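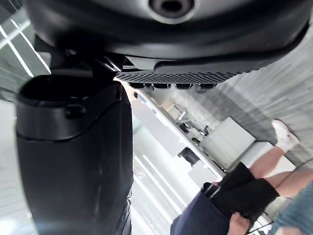 Re: Clearing the long white shelf

Last updated: Wednesday, 4:40 pm

Oleksandra, thanks for writing it all out. I've read it twice and I'm still not sold. Comments in line.

> On Wednesday Oleksandra Hutsuliak wrote:
>
> Hi all,
> I'd like us to clear the long white shelf by the ribbed wall before the end of November. It has turned into the place where small things go to be forgotten.

No argument there. The silver and gray bits have been sitting in a heap, thin rods and little brackets all mixed in with each other, and I could not tell you from looking which are fixtures and which are tools. I doubt the people who left them could either. But we cleared it in spring, too, and I don't see what's different this time.

> My plan is to buy the Kivar drawer set (15 drawers, fits under the window) and sort everything by type. Jarosław has offered to print the labels.

This is where you lose me. We already own a drawer set. It's the Didus one in the back hall, and when I went through it last month two of the drawers had cable ties in them and the rest had whatever was in somebody's pocket. The labels say "M4" and "springs." There are no springs. Before we spend money on more drawers I'd like someone to explain why these ones will be used.

Also, who decides what "type" means? Is a bent bracket with a rod still stuck through it a bracket or a rod? Tolera and I spent most of an afternoon on that kind of thing last time and ended up with a box marked "other" that was bigger than all the rest put together.

> Anything on the shelf without a name on it by Friday goes into the give-away bin.

Please don't. Half the people who use that shelf aren't on this list. Jaruwan had a set of clamps go out that way and the replacement took weeks to come from Vavham. Put a sheet of paper up next to the shelf and leave it there for two weeks. If that sounds slow, remember how long the stuff has been there already.

And the black angular thing near the outer edge: does anyone know what it is? I've asked three people and got three answers, one of which was "yours." It isn't mine. Whatever happens with the rest, could the owner at least push it back from the edge before it gets an elbow.

> Zdzisław says the shelf itself could come down once it's empty, and we'd gain the wall.

Gain it for what? You can't screw anything into that ribbed paneling without finding what's behind it first, and the last person who tried gave up after one hole. A shelf with junk on it is still a shelf. I'd keep it.

What I would go along with:

- everything small goes into two shallow trays, one for rods, one for brackets and anything that bolts to something
- trays stay on the shelf where people can see into them
- empty out the Didus drawers first, and if we fill those, then we talk about Kivar
- no new labels until there's something to put behind them

I can bring the trays. I have a couple of the Shetty ones at home with the low sides.

If I'm wrong and the drawers work, fine, I'll say so on the list.

Tokarz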